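2021-07-06

Entry rules table for the Prolter route planner. Spent the morning on the quarantine field, which is still wrong for anyone transiting through Lirnura. The border page changed overnight and our scraper kept the old wording, so 600 saved trips carry the previous category. Re-ran the import by hand. All but 9 matched. Those 9 have a test date after the departure date and I have left them flagged.

Split "resident" into 2 fields, citizenship and normal residence. They were one column before and the exemptions could not be worked out from it. Stater build passes with the change, Rosenthal build does not - it still expects the old column name. Have not touched it.
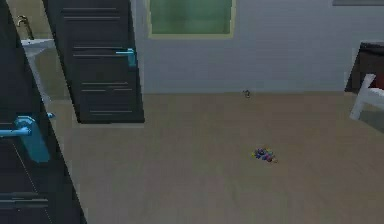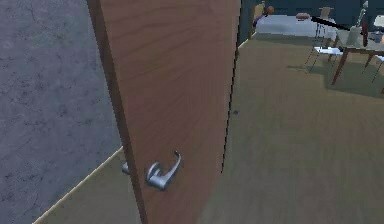
Doors with lever handles, both renders.

Pre-departure test window: the form takes hours, the airline sheet gives days. Converted everything to hours and added a note in the header. Check whether the clock starts at the swab or at the result, as the two sources disagree.

To do:
- rename column in Rosenthal
- go through the 9 flagged trips
- ask for the August rule changes early this time, 4 carriers have not sent theirs
- old exemption codes - keep until the end of August, then drop

Import log is in the usual folder.

2 comments
0 shares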